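Chore bots: not yet, says Drolcombe

Drolcombe put grippers on tidying up in July. Blue things, mostly. Slow going. 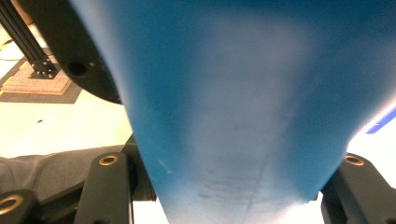 What it can do

Grip stuff. Clearing a table is harder, the Allton team admits, and shop shelves harder agian. 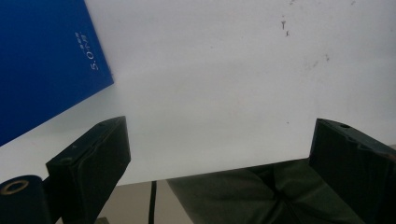

Gripper over the white work surface. Drolcombe

Bottles get 50 tries each, boxes the same. 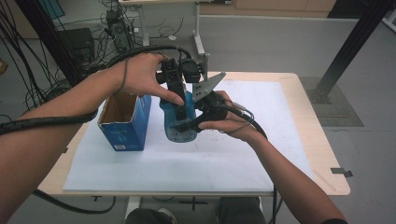 Shops want it cheap too. Grellmont wont buy before a full shift runs unaided. 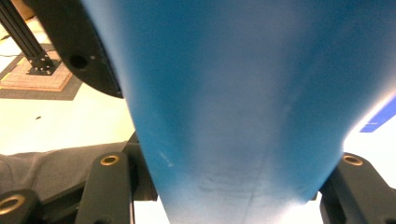
Last updated: 10 August 2024

More trials to come, no date yet.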